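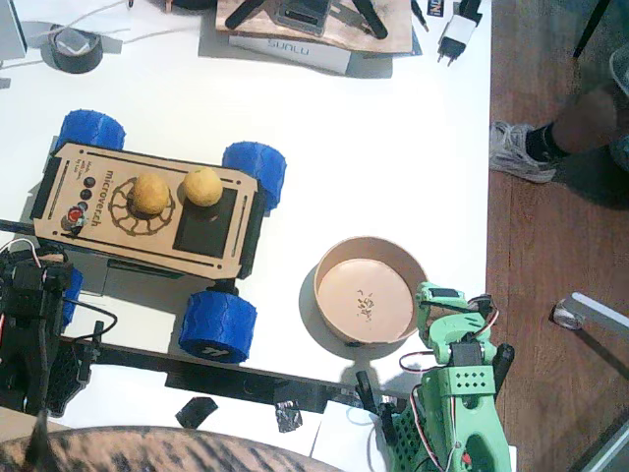

What does planning software do when two arms have to share one small table?

Mostly it waits. It works out where each arm is going, checks whether those paths cross, and if they do, it makes one of them hold still until the other is out of the way. Everything else is a matter of how politely this gets done.

Habibur Khan has spent a good part of his working life on the politeness. He writes the planner at Voltix, and he talks about it the way other people talk about a brother-in-law who has moved into the basement. "It means well," he said when we spoke in July. "It's very careful. It will think for a long time about picking up a ball."

Balls are a sore subject. I had assumed they were the easy case, a sphere being the same from every side, and said so. Khan let that sit for a moment.

"The grasp planner loves a sphere," he said. "Every angle is a good angle, so it has no opinion. Ask it twice and you get two different answers, both correct, and one of them goes straight through the other arm." The fix was to penalize any grasp that differed much from the last one. He describes it as teaching the software to be stubborn, a quality he feels he was qualified to pass on.

Put the balls on something with wheels and the trouble moves over to perception. A rover deck isn't the table. The tracker has to know that if the deck rolls, the things on top roll with it, and that they may also roll on their own account. The first version kept a list of objects and a list of surfaces, and an object belonged to one surface. "Then somebody nudges the rover," Khan said, "and as far as the planner knows, the balls are still hanging in the air where it left them."

The current version, which goes by Vosness inside the company, keeps a tree. Table at the root, rover under table, ball under rover. Move the parent and the children come along. It's the sort of idea graphics programmers have had for decades, and Khan is the first to bring this up. "I was very proud for one afternoon. Then I showed it to a guy who used to make games."

The waiting has been harder to cure. Each arm asks for a chunk of space before it enters and hands it back when it leaves - a booking system, more or less. Early on the chunks were huge. One arm would book most of the table in order to move sideways, and the other stood there like a man outside an airplane bathroom. Cutting the bookings into 200-millisecond slices helped. It also produced a new behavior in which both arms started, both stopped, both started again, and so on until someone pulled the plug.

"Two people in a hallway," Khan said. "We log those. The record is 86 in one run." He fixed it by giving one arm priority, picked by coin flip at startup, and he's a little embarrassed at how well a coin flip does against 426 lines of negotiation code, which he has since deleted.

I asked what he'd want if he could have any tool at all. I expected a better solver. He wants a replay viewer that doesn't lie. The one he has interpolates between log entries, so a jerk in the real motion comes out looking smooth and lovely on screen, and he has lost whole evenings admiring a trajectory that never happened. He's now writing his own, which draws only what was recorded and leaves ugly gaps where nothing was.

Does it have a name yet? "Poirier," he said. "Don't ask. It was late and the repository needed one." At the moment it opens a log file, draws two arms, and crashes if you scroll backward. He expects to get to the scrolling next.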